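Notebook, laundry bench
Sun 20 May

Came in on a Sunday because the building is quiet and the washing doesn't know what day it is. Renata in from ten, Masanobu on the far end of the phone with the baby. Kettle descaled at last.

Purpose of the day, copied from the whiteboard before someone wipes it: decide whether we can tell Brilutberg that the bench folds shirts. They want a yes or a no for their next meeting. I have so far offered them a "fairly", and they have asked me to try again.

Where we had got to. Towels are fine. Towels have been fine since October and I am sick of towels. A towel is a rectangle that wants to be a smaller rectangle. T-shirts are fine if someone lays them out first, and at that point you are holding the T-shirt and might as well fold it. Button-up shirts are the thing people at home hate doing, so button-up shirts are what we get asked about.

Started with the green one, long sleeves, buttons down the front, laid face up with the collar away from us. Plan as agreed with Renata: sleeves in along the sides, take both edges together, bring the sides under, then hem to collar. Written down like that it's four lines. My mother does it while talking.

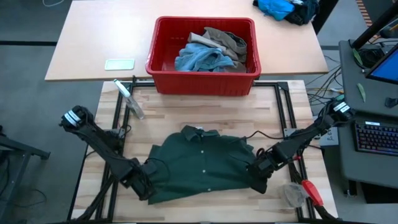
The sleeves are still the trouble. Once a sleeve is lying along the body it's the same colour as the body and has the same wrinkles, and Hollow (the new planner, Renata named it, don't ask) has to decide which edge is the shirt and which edge is the cuff. When it picks the cuff it does everything afterwards very neatly and you get a tidy parcel with an arm hanging out. I have worn shirts out of suitcases in worse condition, but then I wasn't trying to sell the suitcase.

Tried three things:

1. Closing slower on the edges. Helps. It also makes the whole business so slow that I read most of a seed catalogue. Kept the slow close, only for the last bit of travel.

2. Pulling outwards a little after both sides have hold, to flatten the front before anything gets tucked. Helps more. Too much and the placket goes wavy between the buttons, too little and you may as well not. Force limit now 50 in the config, in whatever units Pereyra thought suitable when he wrote the driver. Do not change it to 800 to see what happens. I know what happens. There's a button somewhere behind the radiator.

3. Asking it to give up. If the outline is wrong after the second tuck, shake the thing out and start over. Renata's idea and the best of the lot. It's what a person does. The planner was never allowed to be embarrassed before, it just pressed on.

With all three in, the shirts came out as something I'd put in a drawer. I wouldn't put them in a shop. The collar goes flat on one side every time and I don't yet know why; suspect we take the right side slightly higher than the left. Check the offsets before blaming the planner. (I blamed the planner last time and it was a loose screw, and I never heard the end of it.)

Lunch. Renata's view over the sandwiches was that we're measuring the wrong end. Folding is the part that looks good on a video. What takes up an evening is getting a garment out of a heap, finding out what it is, and finding out which way round it is. I said the heap was next quarter. She said the heap had been next quarter for as long as she'd worked here, and she is right, it's in the old notebook in my own handwriting.

So the afternoon went on picking up and opening out. No folding at all, only lift, look, regrasp, lay down. The rule we settled on: lift by whatever you've got, let it hang, find the lowest point, take that with the other hand. It's an old trick and it does work on towels, there we are, towels again. On anything with sleeves the lowest point is sometimes a cuff and sometimes a corner of hem, and the plan after that is quite different. Hollow guesses. It guesses better than it did with the old weights (run 834 is the one to compare against, it's on the shared drive under "keep").

Second difficulty, cloth hanging close in front of the wrist camera. It sees weave and not much else, and the other arm is coming in at the same time. We talked about moving the wrist camera back and decided against; every bracket we've ever moved has cost a week of calibration. Instead: hold still, look from the top camera, then go. Slower again. More seed catalogue. 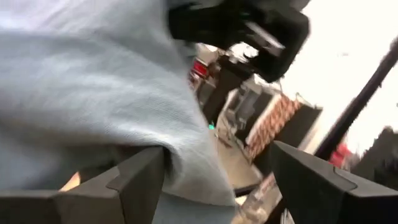 Masanobu, when I read him the day's notes over the phone, said we were being soft on ourselves and that "opened out" ought to mean a stranger could tell the front from the back without touching it. He also said his household would buy the machine tomorrow if it could only pair socks, and that he'd pay 2,000 for it without asking how long it took, provided it did it at night and in another room.

I've adopted his definition. By his definition we can open out towels. Shirts now and then.

What I'm sending Brilutberg: Yes to folding a button-up shirt that a person has laid flat, drawer standard, collar not promised. No to doing it from the heap. I've taken out the word "fairly". Renata has read it and put back one "usually", which I'll allow.

On chores in general, as my sister asks every time I visit: no, not yet, do your own ironing. We haven't so much as looked at ironing. Brurnuten have a page up saying they have, with a very short video that stops just as the iron gets near the cuff. I'd like to see the cuff.

To do
- Offsets, left against right, before anything else
- Log every time it gives up and starts over; at present it does so in private
- Find the shirt button
- Socks: ask Masanobu whether he was serious
- Washing home, Renata's is the bag by the door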